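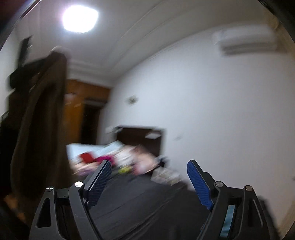

Sorting out the back bedroom

We have been in the house in Gronow for two years and the back bedroom is the one room I never got round to. It was where things went when we had people coming and the front room needed clearing. In October my sister rang to say she would be up for a long weekend, so it had to become a bedroom again.

I started with the floor, which meant moving everything that was on it. There were boxes from the last move, a clothes airer, a fan heater and a bag of curtains that don't fit any window we have. I took the lot out on to the landing and sorted it there. The rule was that nothing went back in unless it was for sleeping, dressing or reading. Most of the boxes turned out to be paperwork, and I got those down to one. The curtains went to the charity shop in Worley.

The floor in there is dark grey. I wouldn't have picked it myself, and it shows every bit of white fluff, but it is warm in the mornings and it hides marks. I went over it with the vacuum twice, once in each direction, and did the edges with the narrow nozzle. If you have a dark floor I would say do it in daylight with the curtains open. I did it first in the evening and thought it was fine, and in the morning it looked as if I hadn't bothered.

The bed stayed where it is. I did think about turning it so that it ran along the side wall, and I measured up for it, but the door would have caught the corner. It has a tall, dark brown headboard that stands against the wall, and it is heavier than it looks. Sebastián Lucero from next door came round to help me pull the bed out so I could clean behind it. We found a library book, a sock and a phone charger. The book has gone back. They don't charge fines now.

Sheets

I have gone over to white sheets for the spare bed. I used to keep patterned ones for visitors and I could never find a matching set when I needed it. With white it doesn't matter which sheet came with which pillowcase, and they can all go in the same hot wash. The ones on there now are cotton, from the Lirnen outlet. They crease badly. I iron the top third of the top sheet, where it folds over, and leave the rest.

This is the order I do it in:

Mattress protector first, elastic pulled right under at the corners.
Bottom sheet, head end first, then the foot.
Top sheet with the wrong side up, so the right side shows when it's turned back.
Pillows last, with the open ends facing away from the door.

I keep the spare blanket in the wardrobe now. It used to sit on the end of the bed and everyone who stayed put it on the floor.

What is left to do

The bulb in the ceiling light is too bright for a bedroom and I want to get a softer one. The wardrobe door needs a new catch. I bought a Girna one which said it was universal and the screw holes are in the wrong place, so that is going back on Friday. I would also like a small lamp that can be reached from the bed, and somewhere to put a glass of water. At the moment it would have to go on the floor, and I know what will happen to it.

The skirting board behind the bed could do with a coat of paint, but that means moving the bed again, so it will wait until the spring.

The box of paperwork is in the cupboard under the stairs. I have written the date on the lid and if I haven't opened it by next October I'll shred what's in it, apart from the boiler papers, which I need to take out first.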